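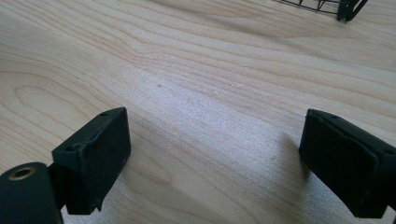
Murray Tapsell wrote in last week to tell me that eating lunch at your desk is a sign of respect for the people paying you, and that my generation (he's guessing!) takes too many breaks. I've read his note four times now, and I still think he's wrong.

I worked at Cisico for years, and I ate at my keyboard nearly every day. Crackers, cold noodles, half a sandwich while I answered somebody's question about invoices. I couldn't tell you what a single one of those meals tasted like. Then I moved to a smaller office where everyone stopped at noon and sat down together, and for the first month it drove me up the wall – all that chatting, all that passing of the hot sauce, with 50 emails waiting for me.

But I got to know people. Lorna Espiritu explained the whole shipping mess to me over a bowl of soup, and that saved me a week of angry phone calls. 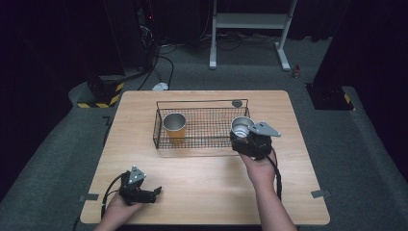 And the emails were still there at one o'clock, by the way. Not one of them had caught fire. I answered them faster, too, with some food in me and a bit of gossip to think over.

Murray says a long lunch is a luxury, and for plenty of folks it is. If you get 20 minutes and a vending machine, I'm not going to lecture you. My gripe is with offices that could stop and don't, where the boss brags about skipping meals and everyone else feels they have to copy him. So go and eat, Murray. Bring somebody from accounting with you.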